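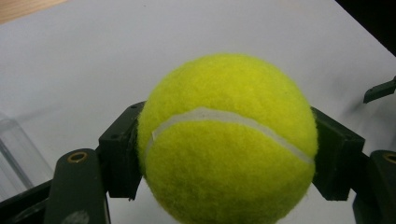 1/ Planning next year's equipment, a thread

Sunday evening, tea made, spreadsheet open. A few of you asked how a small lab like ours decides what to buy when every catalog makes you want everything, so I'm going to think out loud for a while. Get comfortable, I do go on!

2/ Some background first. We teach and do a little research on grasping, which means getting machines to pick up ordinary things without crushing or dropping them. At the moment we have two hand-held grippers and one arm that is older than some of our students' phones (by a lot). The hand-held ones do most of the daily work.

3/ I'm so fond of the hand-held ones, and I'll say so before I get into numbers so you know my bias. A person squeezes, the fingers close on a tennis ball, and you've learned something about the grip before lunch. No safety fence, no booking sheet, no waiting for the controller to wake up.

4/ So the first line on the list is two more grippers. I went back and forth on three or four, and the thing that settled it was people. We rarely have more than four pairs of hands free on the same afternoon, and a gripper sitting in a drawer is money sitting in a drawer.

5/ Second line, and please learn from my mistake here: fingers. Spare fingers, spare pads, spare screws, spare everything that touches an object. Last year I put the whole budget into the big pieces and then spent the spring begging for small purchases one at a time. Each of those took as much paperwork as a new arm would have. It was exhausting.

6/ This year small parts get their own line, approved once, and we draw it down as we go. If your finance office allows that (ask them nicely, and ask early) it's the best change you can make.

7/ We have two quotes for the grippers. Onum sells theirs as a finished unit with a service plan. Drurkurex sells a kit, cheaper by a good margin, and you put it together yourself. I've had both on my desk for weeks and I've changed my mind every time I've walked past them.

8/ For the kit: when a part breaks, we know how it comes apart, because we're the ones who put it together. Students learn a tremendous amount from building one. And the parts list is public, so we can print or order replacements without a phone call.

9/ Against the kit: somebody has to build it, and somebody is usually me. I budgeted a day for the last one and it ate most of a week - a happy week, mind you, but I did have other things to do. Put your own hours in the spreadsheet, friends, even if the column doesn't get paid out to anyone.

10/ I'm leaning toward the kit anyway. I can feel some of you shaking your heads.

11/ Now, the test objects. I always forget these, and I bet you do too. Our list for the coming year has 38 objects on it and I'd like every one bought in the same week from the same place, with a spare of each. Sponges, cups, bottles, a few soft toys, tennis balls of course.

12/ Tennis balls deserve a post of their own. They're cheap, they're round, they have that fuzzy felt with a smoother seam running across it, and a grip on felt and a grip on seam are two different questions. For what they cost I can't think of a better thing to own a lot of.

13/ They also wear out faster than you'd guess. The felt changes with handling, and a ball from September doesn't behave like a ball from May. So I've written "balls, replace each term" into the plan, and I expect to be teased about it at the budget meeting.

14/ Clear plastic things are on the list as well. They're hard on anything that works from camera images, as the edges melt right into a pale tabletop, and I want plenty of them for exactly that reason.

15/ On tables: please budget for the table. A plain white top, lights overhead that you can leave at one setting, and enough room to set things down beside the object you're working with. I once saw a lovely proposal with a very expensive arm in it and no furniture at all.

16/ Then the big one, the arm. Our old one is a Mavromatis and it's been a good friend. Replacing it would swallow the year. Everything above this post, including my tennis balls, would fit inside the price of the arm with room left over for a nice lunch.

17/ My plan is to wait one more year on it. We'll pay for a service visit, set aside a bit each quarter, and spend the time on what we can do by hand. If the Mavromatis gives up in the meantime, well, then I'll be writing a very different thread.

18/ There's also a shared arm across town through the Riria project, and partner labs can book it by the half day. I've put in for a small amount of travel and booking money. It's a modest line, but it lets a student try an idea on newer hardware before we commit to anything.

19/ Things I cut, with some sadness: a second workstation, the fancy storage cabinet with the foam inserts, and a force sensor I've wanted for ages. The sensor goes to the top of next year's list. The cabinet can be shelves and labeled boxes.

20/ Last line is the "oh no" fund. I keep it at a tenth of the total and I don't explain it beyond the word contingency. Every year somebody asks whether we could trim it, and every year I'm grateful by March that I said no.

21/ The draft goes in this week. If you've bought either the Onum or the Drurkurex and have feelings about it, tell me please, especially how the fingers hold up after a few months and how long replacements took to arrive. My replies are open and the kettle's back on.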